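릴루라 도형 교구 보급 사업 중간 진행 보고

제출처: 워릭스 지원사업 담당 테런스 블랙번 귀하
작성: 우르밀라 자이스왈
작성일: 2020년 9월 22일
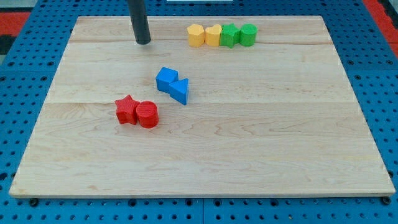
이번 보고는 8월 초부터 현재까지의 진행 상황을 다룹니다. 지난 보고에서 지적하신 교구 색상 구분과 작업판 규격 문제를 먼저 적고, 이어서 제작 수량, 예산, 남은 일정을 정리했습니다.

1. 도형 블록

블록의 모양과 색은 8월 회의에서 확정했습니다. 오각형과 하트는 노란색, 별과 원기둥은 초록색으로 가고, 파란색 블록을 별도 묶음으로 둡니다. 처음 계획에서는 모양마다 색을 다르게 할 생각이었으나, 기리시 라지푸트 선생이 색으로만 답을 찾는 아이들이 많다고 하여 같은 색 안에 다른 모양을 섞는 쪽으로 바꾸었습니다. 수업 시간에 "노란 것 중에서 하트를 고르세요" 같은 지시가 가능해졌고, 교사용 안내문도 여기에 맞춰 다시 썼습니다.

지금까지 제작을 마친 블록은 148개입니다. 이 가운데 11개는 모서리가 날카롭거나 바닥면이 고르지 않아 다시 만들기로 했습니다. 별 모양의 뾰족한 끝부분이 가장 문제가 많았습니다. 자바리 무시가 끝을 조금 둥글린 수정 도면을 만들었고, 시제품을 확인한 뒤 나머지 수량에 적용할 예정입니다. 표면의 가는 결은 손에 걸리지 않는 정도여서 별도의 연마는 하지 않습니다.

2. 작업판

작업판은 밝은 색 나무판으로 정했습니다. 흰색 판도 검토했으나 조명 아래에서 눈이 부시다는 의견이 있었고, 나뭇결이 있는 연한 색 판에서도 노랑, 초록, 파랑이 모두 잘 구분되었습니다. 납품처는 미르쿠스이며, 첫 물량은 모두 받았습니다. 판에 칸이나 윤곽선을 새기자는 제안은 이번 단계에서는 보류했습니다. 아이들이 블록을 한 줄로 붙여 놓거나 비스듬히 놓는 등 자유롭게 배열하는 활동이 수업안에 들어 있어서입니다.

3. 시범 수업

참여 기관은 7곳입니다. 다섯 곳은 첫 수업을 마쳤고 두 곳은 학사 일정 때문에 다음 달로 미뤘습니다. 수업은 줄 세우기, 같은 색 모으기, 짝 맞추기 순서로 진행합니다. 짝 맞추기에서 시간이 가장 많이 걸렸고, 오각형과 원기둥을 헷갈려 하는 경우가 여러 번 있었습니다. 안내문에 두 블록의 옆면을 손으로 만져 비교하는 활동을 추가했습니다.

4. 예산

재료비는 배정액의 90퍼센트를 집행했습니다. 재제작분은 남은 재료로 처리할 수 있습니다. 운송비는 아직 정산하지 않았으며, 미뤄진 두 기관의 배송이 끝나면 영수증과 함께 제출하겠습니다. 항목 간 전용은 없습니다.

5. 남은 일과 요청 사항

재제작 블록의 검수는 하시 바지파이가 맡습니다. 검수가 끝나는 대로 보관 상자에 담아 각 기관으로 보냅니다. 상자 안쪽에 넣을 구성표는 초안이 나와 있고, 글자 크기를 키워 달라는 교사들의 요청을 반영하는 중입니다.

시범 수업 두 건이 미뤄졌으므로 최종 보고서 제출 기한을 그에 맞춰 조정해 주실 수 있는지 문의드립니다. 교사용 안내문 수정본은 별도로 보내 드리겠습니다.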